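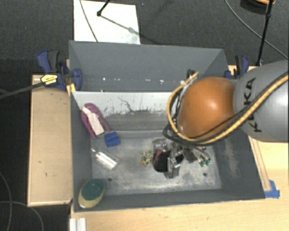
Odds and Ends, the Bins at Wiltcombe

Home Galleries Workshop Kitchen Older Contact

Quick page this one, only one picture so far, rest to come when Kayode gets me the card. The job is the odds and ends stock at Wiltcombe, all the small stuff that never had a proper shelf. Musa started it in May. Everything gets a bin first, then a label, then a place. That's the theory anyway.

The gray bin

Big gray one, light wood on the sides of it, dark carpet underneath. Household bits mostly. Sponge in the front corner, green scourer on top and yellow under. Standard kitchen sponge, goes to Cleaning.

The purple thing

Long, purple, looped frame, pinkish-white strip down the middle. Leaning in the back left. Adaeze has it under Misc and I've left it there. Bright blue squareish piece at the low end of it, no label for that yet either.

The clear one

Clear and white, narrow tip at one end, wider at the other. Needs a line on the sheet. Uchenna wants anything see-through kept seperate so it doesn't vanish in with the rest, fine by me.

The bunched up one

Pale yellow and green with orange flecks, small. Adebayo and I went back and forth on where it goes. Soft Things? Kitchen? Put down as Soft Things for now, will ask him again.

How we're sorting

Cleaning, Kitchen, Soft Things, Misc. 4 headings, was 5 but Garden got folded into Misc. Anything with two homes goes to whichever one is less full. Misc is not meant to be the biggest but it is, by a long way. Lables are the white ones from the drawer, black marker, capitals please, Musa's handwriting is not to be used on anything going upstairs.

Still to do

Shelf 24 needs clearing before any of the Kitchen stuff can move over. Adaeze has the key to the back cupboard. The old Leiva boxes are still under the stairs, same mix of stuff as far as I know, havent opened them. Bring a pen.

More pics when I have them. If you know what the purple one should be filed under, tell Adaeze, she's got the sheet.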